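Notes on clearing and caring for a play table, updated in October

Most of what follows applies to any painted or stained wooden table that gets used for toys, crafts and the occasional meal. Ours is dark gray, and dark surfaces show crumbs, dust and dried glue far more than pale ones do. The routine takes 15 minutes once the floor is clear.

## Before you wipe anything

Take everything off the table. Wiping around objects leaves rings, and the rings are harder to get rid of than the original dirt. Put a tray or a shallow box on a chair and move the small things into it in one go. Sort later.

Brush the surface dry first. A soft hand brush or an old shaving brush will do. Grit that stays on the wood gets dragged along by the cloth and leaves fine scratches, which on a dark finish turn up as pale lines in evening light.

## Wiping down

- Use a cloth wrung out hard. It should feel cool and damp and leave no drops behind.
- A teaspoon of dish soap in a basin of warm water is plenty.
- Work along the grain, from one end to the other, and overlap the strokes.
- Go over it again with plain water, then dry with a second cloth.

Leave the table bare for 30 minutes before putting things back. Plastic feet and rubber bases on a damp finish can stick, and when you pull them up they may take a bit of the finish along.

## Marks that stay

**Crayon.** Scrape off the thick part with an old plastic card held flat. Rub what is left with a drop of cooking oil on a paper towel, then wash the oil off with soapy water.

**White glue.** Lay a wet cloth over the spot for a few minutes. It goes soft and rolls off under a thumb. Don't pick at it dry.

**Sticker residue.** Oil again, left on for a quarter of an hour. Stronger removers work faster but took the sheen off a patch of our old Branel table, and the patch never matched again.

**Water rings.** If the ring is cloudy, let the table dry overnight before doing anything. Many fade. If it is still there in the morning, rub a little paste wax over it along the grain.

**Marker.** Try soap first. Rubbing alcohol lifts marker well and also lifts some finishes, so test it on the underside with a cotton swab.

## Cleaning the toys

Hard plastic toys with no batteries can go in a basin of warm soapy water. Use a soft toothbrush in the creases, mostly where legs meet a body or a shell. Rinse and stand them on a towel with any hole facing down.

Shiny toys need more care. Metallic coatings wear off at the high points if you scrub, and a melamine sponge will dull them in a few strokes. A damp microfiber cloth is enough. Anything with printing on it, such as a code or small lettering, should be dabbed and patted dry. Keep alcohol off printed areas altogether.

For toys with batteries or wiring inside, wipe the outside with a cloth that is barely damp and leave the seams alone.

## Boards and box tops

Flat white boards and lids get scuffed when they are stored face to face. Put a sheet of paper between them, or stand them on edge behind a shelf. A pencil eraser takes off most gray scuffs. On printed borders go lightly and try one corner first.

Boards with a slightly raised corner can be coaxed flat. Lay them on a level surface under a stack of heavy books for 7 days, with a clean towel between the board and the books. Don't use heat.

## Putting things back

We keep very little on the table between uses. One toy and one board are fine. A full set of blocks means the next wipe gets put off.
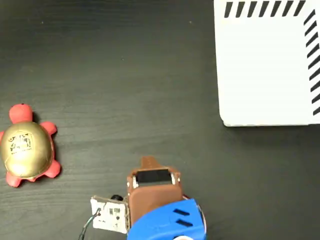
Soo-ah Bae wrote in to say that she skips soap on dark tables entirely. Her experience is that even a little leaves a film, and the film catches fingerprints. She uses two cloths, one damp and one dry, and washes the table with soap only after painting sessions. She also rinses her cloths without fabric softener, as the softener smears.

I tried her way for a month. It works well for dust and fingerprints. For jam and glue I went back to the soap, with a second rinse added, and the film has been less of a bother.

## Small things that help

- Felt pads under lamps, pencil pots and heavy toys. The stick-on ones from Pusico hold up; trim them a little smaller than the base so the edge doesn't collect lint.
- A lidded bin at knee height next to the table, for bits of paper and broken crayons.
- A thin coat of paste wax in spring and another in the fall. Buff until a clean cloth slides without dragging.
- Keep the tin of wax closed and out of the sun.
- Wash the cloths hot and dry them fully before folding.

If the finish is worn through to bare wood, wax will only darken the spot. Sand lightly with fine paper, touch up with a matching stain, and let it dry as long as the can says before the table is used again.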